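Fortin Tables: Care and Delivery FAQ

What is the top made of?
Solid wood with an oil finish. There is no lacquer. The grain differs from one table to the next, and we do not match tops across an order unless asked before cutting.

How often should I oil it?
Twice in the first year, then once a year. Apply a thin coat with a lint-free cloth, wait 19 minutes, and wipe off all excess. Lay used cloths flat outdoors to dry before disposal – oily rags can self-heat. 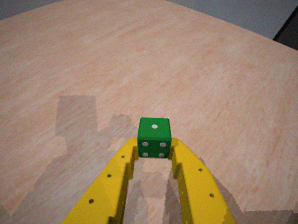 Can I use household cleaners?
No. Use a damp cloth and mild soap, and wipe along the grain. Ammonia and bleach will strip the finish.

How do I remove a water ring?
Sand lightly with fine paper along the grain, feather the edges, and re-oil the whole top. Spot oiling leaves a visible patch.

What does the Pradberg table weigh?
The standard size weighs 154 pounds with the legs attached. Two adults should lift it by the frame. Do not drag it, as this loosens the leg bolts.
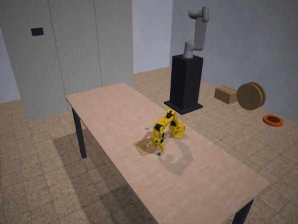 My table rocks. What should I check?
Loosen all leg bolts by half a turn, set the table on a level floor, and retighten in a diagonal pattern. If it still rocks, request a leveling kit, part 701.

Do you deliver outside Jisstead?
Yes. Freight orders ship in a flat crate. Inspect the crate before signing – damage reported later is handled as a repair.

Who handles warranty claims?
Sylvie Petrenko in the service office. Send the order number and the code stamped under the top. Orders placed before September use the old form, 1211.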